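Notes for the June talk, Denwood community hall
Small rooms, small storage – tidying when you have no cupboards
Speaker: Lionel Hamel

Start slowly. Wait until the people at the back have found chairs. Say thank you to Tamihana for the invitation and for the tea.

Opening. I lived two years in a flat in Tulberg where the main room was 9 square metres. I had one cupboard and it was full of the landlord's paint tins. Ask who in the hall has a room without any cupboard. Give them time to put up the hand.

First point – the floor. In a small room everything goes down to the floor at the end of the day, and we walk over it. I do not say you must be strict. I say only that each kind of thing should have one open container, and the container should be easy to reach. With a lid, my own children never opened it. Without a lid, they throw things in from the doorway, and I am happy with this.

Second point – colour. Please do not spend a lot of money. For the Dirance flats we had a budget of 2,000 dollars for all the rooms together, and most of it went to plain plastic from the discount shop. Choose strong colours, so a child can be told "the blue one" and will understand.

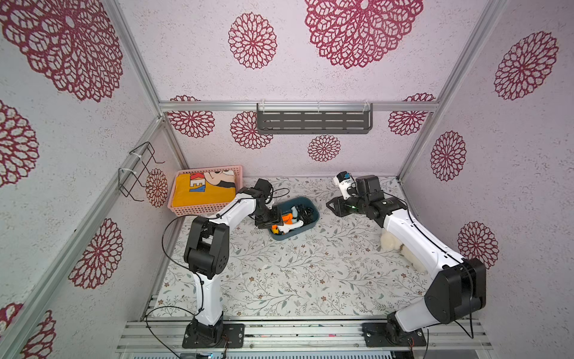 Cables are the question I get most often, so speak about them before the break. My advice is to give them a low tray and to accept that they will tangle a little. A teal-blue tray like this one can take the black cables together with a few odd things, the orange one for example, and you still see at once what is inside. Towels I prefer folded, in a basket with slots, and the basket goes in the corner. The pink one at the back has its yellow towel in it. Mention also that soft toys are the last thing to be picked up in every home I have visited, and point to the white one on the mat.

Third point – the walls. A slotted shelf or a wire hook rack does not need much depth. Cable ties are cheap and you can cut them off when you move out. For renters this is important, explain it twice if needed. Remind them to ask the landlord before they drill.

If there is time: the story of the jam jars. If not, go directly to questions.

Handout is on the table near the door, take one per household please. Chairs go back against the wall before 4 o'clock.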